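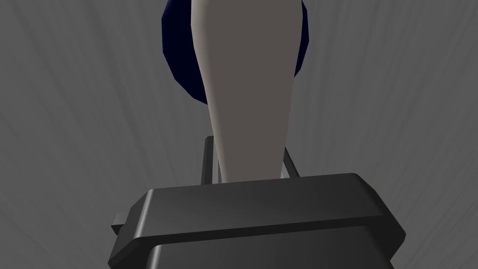 22/09/2026 | Oda Bråten

이 사이트는 쿠키를 사용합니다. 계속 이용하면 동의한 것으로 간주됩니다.

4. 시뮬레이션 쪽 작업

4.1 왜 먼저 렌더링인가

공동 작업실 Oveck의 벤치는 저녁에만 쓸 수 있음. 낮에는 집에서 시뮬레이터만 돌렸다. 실물 팔(이하 Enda)은 3월에 베이스를 다시 깎았고 손목 브래킷은 아직 임시품. 그래서 파지 실험 전에 손목 시점을 가상으로 먼저 맞추기로 했다. 대상은 평행 그리퍼 하나. 손가락 모델은 Ravn이라는 이름으로 저장소에 올려 두었고, 하우징 치수는 실물에서 버니어로 재서 옮겼다.

장면 파일은 Wallero. 주방 비슷한 실내, 흰 타일에 어두운 대리석 무늬 벽. 작업실과 닮은 데는 없음. 그래도 상관없다고 봤다. 확인하려는 건 시야 안에서 손가락이 차지하는 면적과 가림 정도이고, 배경은 명암 차이가 큰 편이 오히려 까다로워서 좋다.

4.2 시점 설정

카메라는 손목 프레임에 고정. 처음에는 하우징 윗면에 너무 붙여서 화면 아래가 거의 다 몸체였다. 3 cm 뒤로 빼고 각도를 조금 숙임. 이 값은 실물 브래킷에도 그대로 쓸 예정이라 나중에 바꾸기 번거롭다. 나사 구멍 위치가 여기서 정해지기 때문. 렌더는 에피소드마다 400장, 전체 2,513장을 남겼고 중복 프레임은 따로 지우지 않았다. 시간이 없었음.
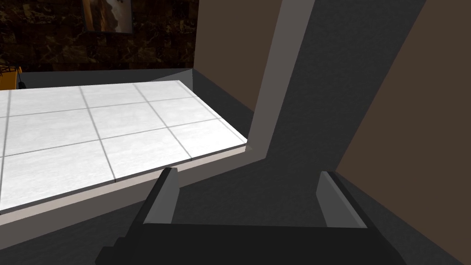 손가락 개폐 값은 0에서 1 사이로 정규화. 실물 서보는 완전히 벌어진 위치에서 약간 떨리는데 시뮬레이션에는 그게 없다. 잡음을 넣어 봤지만 분포를 어떻게 잡을지 근거가 부족해서 일단 뺐다. 마찰도 기본값 그대로. 이 부분은 5장에서 다시 다룸.

조명은 단순하게 뒀다. 밝은 타일과 그늘진 면의 경계가 딱딱하게 떨어지고, 실내 작업실의 형광등과는 꽤 다르다. 분할 모델이 이 경계를 손가락 모서리로 착각하는 경우가 두 에피소드에서 나왔다. 손가락 색이 짙은 회색이라 그늘 쪽에서 특히 헷갈리는듯. 실물은 손가락 끝에 밝은 테이프를 붙여 볼 생각인데 아직 안 해봄.

4.3 빈 그리퍼 기준 프레임

파지 여부를 판정하려면 아무것도 잡지 않은 프레임이 기준으로 필요하다. 그림 2가 그런 프레임. 두 손가락이 넓게 벌어져 있고 사이로 흰 타일이 보인다. 차영상은 여기서 손가락 사이 영역만 잘라 계산했고 바깥은 마스크 처리. 벽에 걸린 액자나 왼쪽 끝의 주황빛 물체는 전부 마스크 바깥이라 결과에 영향이 없다.

그림 2. 손목 시점 렌더. 그리퍼 열림, 파지 물체 없음.
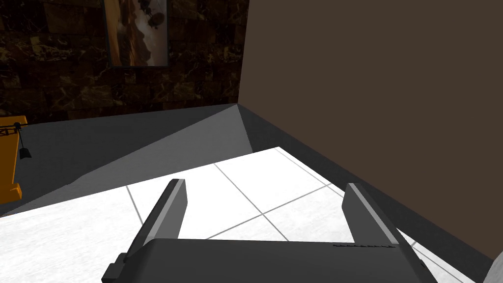

초고를 읽은 한 독자는 기준 프레임을 하나만 쓰면 팔 자세가 바뀔 때마다 배경 차이가 그대로 오차로 들어오지 않느냐고 물었다. 자세별로 기준을 따로 두든지 깊이 값을 같이 쓰든지 하라는 의견이었다. 맞는 지적. 지금 코드는 가장 가까운 관절 자세의 빈 프레임을 고르게 고쳤고, 깊이는 실물 카메라가 지원하지 않아서 보류. 다만 관절 거리의 가중치는 손으로 정한 값이라 재현할때 주의가 필요하다.

4.4 실물로 옮기기 전 남은 것

브래킷 재출력. 손목 케이블 정리(지금은 손가락 회전 범위에 걸림). 카메라 왜곡 보정은 작업실 벤치에 체스판을 고정하고 다시 찍어야 한다. 시뮬레이션의 카메라 내부 파라미터는 이상적인 핀홀이라 보정 후 값으로 바꿔서 렌더도 한번 더 돌릴 것. 장면 파일과 설정값은 부록 B에 있고, 서보 배선도는 부록 C에 뒀다.

문의 | 저작권 © 2026 Oda Bråten | 맨 위로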